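Cendham to Take Cans Separately Starting in June

Cendham households will be asked to keep aluminum cans out of the mixed recycling cart starting in June. Cans will go in a box of their own at the curb or to one of the drop-off sites in town. The change was approved at last night's town meeting and covers every address on the Mustino collection routes.

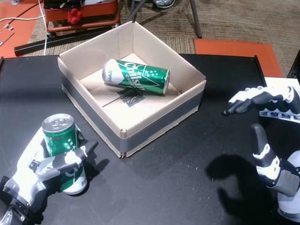
Page last changed: 4:40 p.m., drop-off hours corrected

Under the new arrangement, Mustino crews will pick up cans every other week, on the same morning as paper. Residents can use any open box or bin that one person can lift. The town will not hand out containers this year. Lids should be left off so the crew can see what is inside, and boxes should not be lined with plastic bags.

Theda Wiegand, who runs the town's public works office, told the meeting that the mixed carts have become harder to sell to sorting plants. Cans come out of the truck stuck to wet paper or pressed flat around broken glass, and the plant pays less for them or turns them away. Last year the town received $142 a ton less for its mixed loads than it would have been paid for clean aluminum, she said.

The loads now go to the Rumar plant, which raised its fee for mixed material over the winter. Rumar has agreed to take separated cans without a fee as long as they arrive in a truck that carries nothing else that day. Mustino will use one of its smaller trucks for the job.

Cans should be empty and rinsed. They do not need to be spotless, and a little water in the bottom is fine. Wiegand said people should not crush them flat. The sorting line at Rumar reads the shape of a can as it goes by, and flattened ones tend to end up with the paper - a problem the town has already seen at the Yeoman Street site.

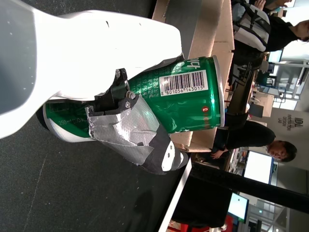
Soda, beer, juice and sparkling water cans are all accepted. Pull tabs can stay on. Food cans, such as those for soup or beans, are mostly steel and stay in the mixed cart for now, and so do foil trays and pie plates. Spray cans of any kind go to the hazardous waste day in the fall.

Imported drinks had been a point of confusion at the old drop-off counter, where some bags were turned away over labels in other languages. Wiegand said the label makes no difference. If it is an aluminum drink can, it goes in the box.

There is no deposit on cans in Cendham, and the new program does not add one. A proposal to pay residents five cents a can was raised two years ago and dropped over the cost of the machines. Gudrun Görtz, who brought that proposal, voted for the new plan but said she would like to see the deposit question come back once a full year of figures is in.

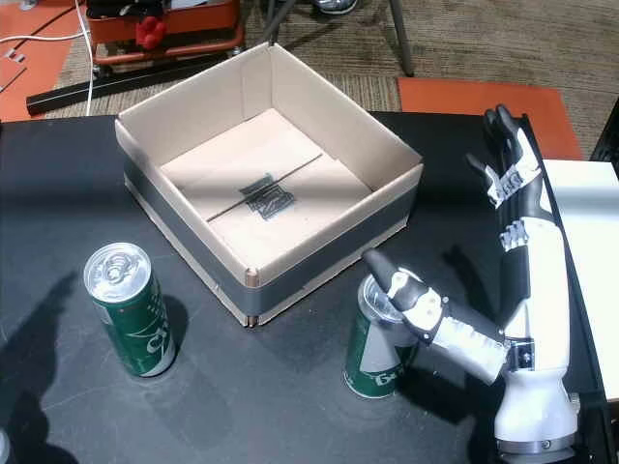
Drop-off sites and hours

Residents who live in apartment buildings, or who miss a pickup, can bring cans to either of two sites. The Yeoman Street site is open from 7 a.m. to 6 p.m. and has a covered bin next to the scale house. The second site, behind the library, has a smaller bin and can be used at any hour. Both are free, and no permit sticker is needed.

Businesses may use Yeoman Street but are limited to 40 pounds a visit. Restaurants and bars that put out more than that can ask Mustino for a weekly stop, which will be billed to them directly.

A trial on the north side of town ran through the winter with around 80 households. Most of them took part from the first pickup to the last. The main complaint was wind, which tipped over light boxes and sent cans down the street. The town now suggests setting the box against the mixed cart, or putting it out in the morning instead of the night before. Pickup starts at 6:30 a.m.

Crews will leave a note, and not a fine, when they find the wrong things in a box. The town has not said whether that will change after the first year. 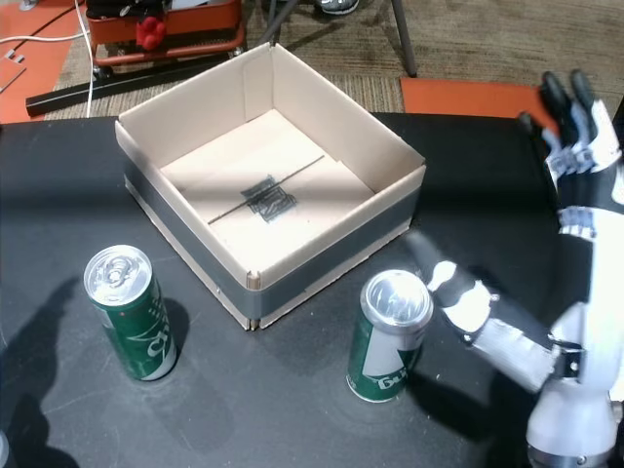 Mareike Frerichs asked during public comment what people without a car are supposed to do if their building has no curb space, saying the walk to Yeoman Street was too long with a full bag. Wiegand answered that a third bin near the bus stop on the south side is being looked at, though no money has been set aside for it.

A printed card with the pickup weeks will go out with the next water bill. Questions can be left at the public works counter, which closes at 4 p.m.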